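Buzzers at the ready: quiz night is back at the Benano

If you've walked past the Benano community hall lately and heard a lot of thumping, don't worry, it's only us. The quiz league starts up again in June, and this time we're doing it with proper push buttons instead of everyone yelling at once (I was one of the worst for that, so I can't complain).

Raffaele Messina has been running the quiz for as long as I've been going, and he's wanted buzzers for years. The trouble was always money. A full set with the scoring box and all the leads came to £1,998, and we had £70 in the tea tin. So we did what we always do and had a cake sale, then a second cake sale, then a sponsored silence which I'm told I lasted the least time in. Kwok, the takeaway on the corner, put a jar on the counter, and by the end of the spring we had £3,000 and a very sticky jar.

I went along to the hall one evening to have a go before the season opens. You know those big round buttons that you just want to hit? They're those! Nice fat domes on black bases, with plenty of room for the flat of your hand. Katsuhiko Fukuda, who wired the box up at his kitchen table, made me try every one of them and then asked me which was fastest. I said the green. He said they were all the same. I still say the green.

The rules have changed a bit to suit. You can buzz in before the question is finished, but Raffaele stops reading the moment you do, and a wrong answer costs you 3 points. We tried this in a practice round and my team went into minus numbers before the first break. My sister buzzed in on "What is the", and then just sat there looking at me.

There's been some arguing over colours as well. The Vitala lot from the leisure centre want the orange because it matches their shirts, and the Kullen Road team wanted it too, so that went to a coin toss and Kullen Road lost. They've gone for the dark red and now claim they preferred it all along. My team has bagged the green, obviously.

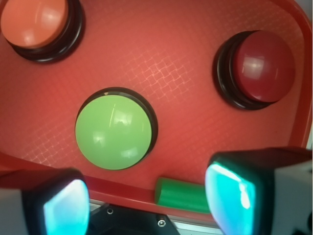

Orange, green and dark red buttons on the red tray.

With the money left over we're getting some better chairs for the back row and a new microphone, the old one having hummed all the way through last season's final. Raffaele would also like a trophy. He has drawn one on the back of an envelope and it has wings, so we'll see.

Doors open at 7pm and the first question is at half past. Teams can be up to six people, and if you haven't got a team, come anyway and we'll squeeze you in with somebody. Tea and squash are free, and there'll be cake, though I can't promise how much of it will be left by the music round. Put your name on the sheet by the hall door or grab Raffaele after any of the Benano coffee mornings. If you're any good at geography, please come and find me first!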